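**To:** Members of the shared equipment list
**From:** Vibeke Stougaard, Equipment Review Office
**Date:** 2018-01-21
**Subject:** Re: Trial of the Resora grasping kit

Dear colleagues,

Ketill Overgaard wrote:

> The Resora trial licence lapses at the end of the month and my group would like to know whether the office intends to recommend a purchase. We are chiefly interested in the simulator. We have no need of a second physical gripper, and the price quoted to us (3639 for the full kit, before tax) seems high if half of it stays in the box.
>
> I should also be glad to know whether the object library can be extended by users, or whether every new item must be ordered from Bosar.

I am grateful to Mr Overgaard for raising both points. The review is not yet complete, but enough has been done for the office to give a provisional answer.

The kit is supplied by Bosar and consists of a gripper, a controller, the Resora simulator and a library of household objects for use in simulated tabletop work. The simulator may be licensed separately. This was not made clear in the October price list, and Bosar has agreed to issue a corrected one. Groups wishing to have the software alone should therefore wait for the new list before placing an order.

Our trial has concentrated on the simulator. Nine members of staff were given access, and eight returned the form. Most found the installation straightforward, although two needed help with the licence server. The guide assumes that the reader has administrator rights, and that is seldom the case here.

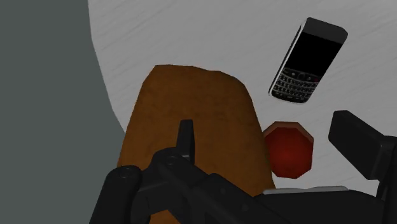 On the quality of the simulation itself, opinion was divided. Those who work on grasp planning were satisfied with the way contact is handled between rigid bodies and thought the default settings sensible. Those who hoped to use the rendered views for training recognition software were more reserved. They considered the lighting too even and the surfaces too plain, and asked for finer control over both. Bosar states that such controls are planned for the next release – we have asked for this in writing and will not take it into account until we receive it.

As to the object library, users may add their own models. The import tool accepts the common mesh formats, but mass and friction must be entered by hand for each item, and there is no means of copying these values from one object to another. The group at Ulla has written a short script that does this and is willing to share it. Requests should go to Dr Ásgeirsdóttir and not to this office.

Support has been adequate. Written questions were answered courteously, and where a fault was confirmed we were given a reference number. The telephone line was less useful, as the staff who answer it deal mainly with the physical gripper.

The office is minded to recommend the simulator licence and to make no recommendation at present on the full kit. Any group that has used the physical gripper for more than two weeks is asked to send its notes to me, as I have too few to form a view.

Mr Overgaard's group may continue under the trial licence while the matter is open. Bosar has confirmed the extension, and the existing key will remain valid.

Yours faithfully,

Vibeke Stougaard
Equipment Review Office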